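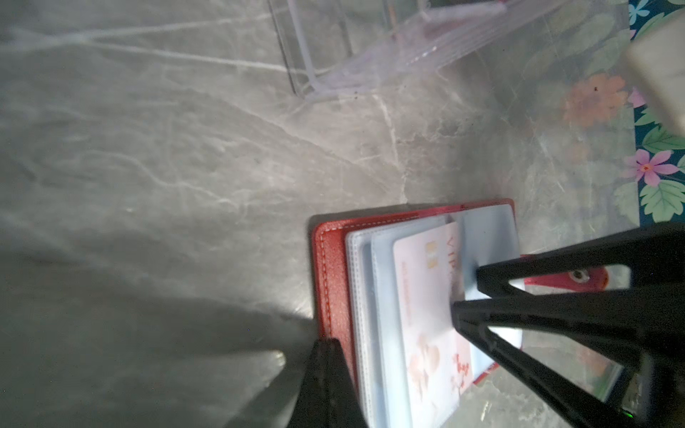 I nearly didn't go to the Prenmont open day. It's two trains and a replacement bus from my place, it was raining sideways, and my interest in rural broadband is (let's be fair) mostly down to having terrible rural broadband. But a neighbour had a spare ticket and I'd been moaning about our signal for long enough that it seemed rude to say no.

For anyone who hasn't been following along, Prenmont is the village that got fed up waiting for fibre and built its own wireless network. It runs on little boxes made by a firm called Skirkik, which sit under people's eaves and pass the traffic from house to house until it reaches the one proper fibre line, down at the old creamery. There are 172 homes on it now. The open day was a chance to poke around the creamery, walk up to the mast and ask awkward questions, and I'd brought plenty.

The creamery

We started in the equipment room, and I loved it. It's the old cold store, so the walls are as thick as a castle's and the door weighs a ton. Inside there's one tall rack, a battery cupboard and a fan heater that was definitely not part of the original plan. Our guide was one of the people who'd wired it all up, and she had that lovely habit of pointing at a cable and telling you exactly which farmer it had upset.

The network map was up on a big screen, with a dot for each house and lines between them getting fatter or thinner as people used it. Somebody near the church was clearly in the middle of a very large download. I asked whether you can see what people are looking at and got a firm no, just how much is moving and which way it's going. Then I asked what happens if your neighbour switches their box off to plug in the hoover. Your traffic goes round another way, apparently, and it takes a second or two to sort itself out.

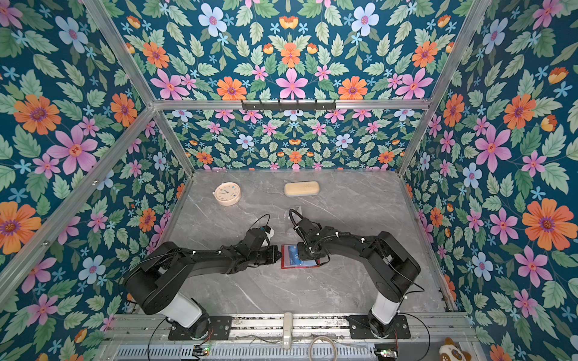
She offered to show us, and before anyone could answer she'd pulled the power on the box over the creamery door. One dot went grey, a couple of lines wobbled, and the video playing on the laptop in the corner carried on. I'm not easily impressed by a laptop carrying on, but there was a bit of a cheer! The chap beside me wanted her to do the church next. She wouldn't.

What it costs

Every house buys its own box, which was 193 pounds in the last batch, and then pays a monthly fee towards the fibre line and repairs. I thought that was steep until I remembered what I pay for a connection that falls over whenever the kettle's on. Fitting is free if you can find someone to hold the ladder.

The bigger bill was the mast. They'd budgeted for a second-hand one and then the ground turned out to be mostly water, so the concrete alone came to 1,798 pounds. There's a framed copy of the invoice in the loo.

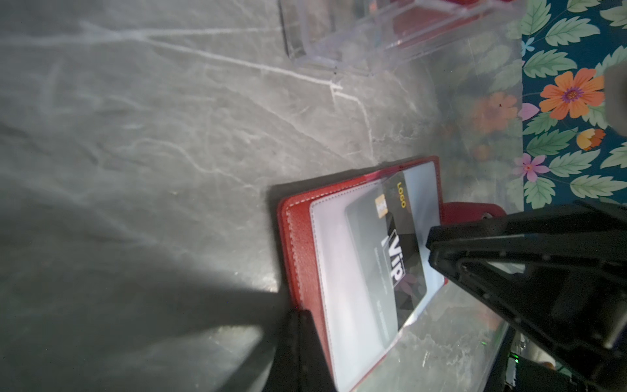 Up to the mast

Hultholm is the hill behind the village, and you get to it by a track that I'd call optimistic. Take boots. I had trainers, and by the second gate I'd stopped trying to go round the puddles. The mast is smaller than I'd pictured, not much taller than a bus, with 3 dishes on it. Two look down at the village and the third points across the valley to Forsberg, where a handful of farms are about to join.

The Forsberg link was the bit I most wanted to hear about, as that's more or less our situation: a few houses, a lot of trees and a phone company that stopped replying to letters. The answer was mixed. The distance is no trouble at all, but leaves are. They tested it in March and it was flying, then everything came into leaf and the speed dropped by more than half. The fix is a taller pole at the Forsberg end, and the fellow whose barn it would go on hasn't said yes yet. 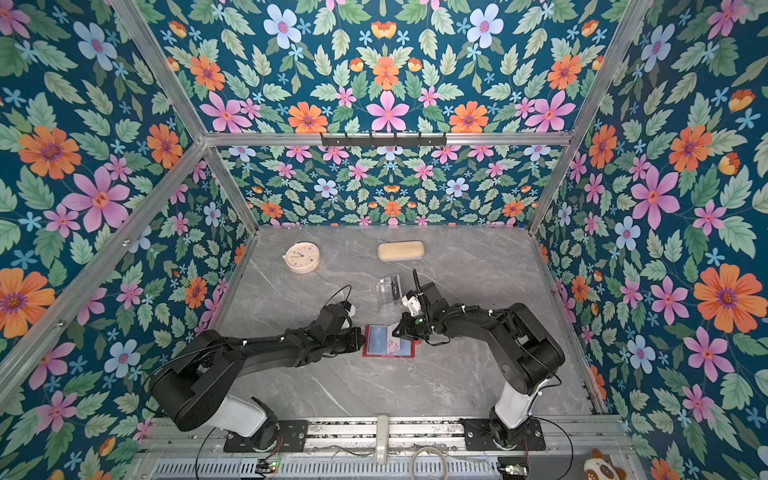 I did a speed test on my phone while we were up there, hiding behind the equipment cabinet from the wind, and it beat my house by such a margin that I took a screenshot to sulk over later. It was slower back down in the village hall, but there were dozens of us in there all doing the same thing.

Tea was at four, with a very good ginger cake and a less good talk about planning permission. I'd have swapped the talk for a proper go at the settings pages, which we only saw over somebody's shoulder. If they run it again I'd also like to see the fitting side, because I still don't really know how you get a cable through a two-foot stone wall without crying.

I've come home with a leaflet, wet socks and an invitation to send over a list of our houses and where the big trees are. I've started on the trees.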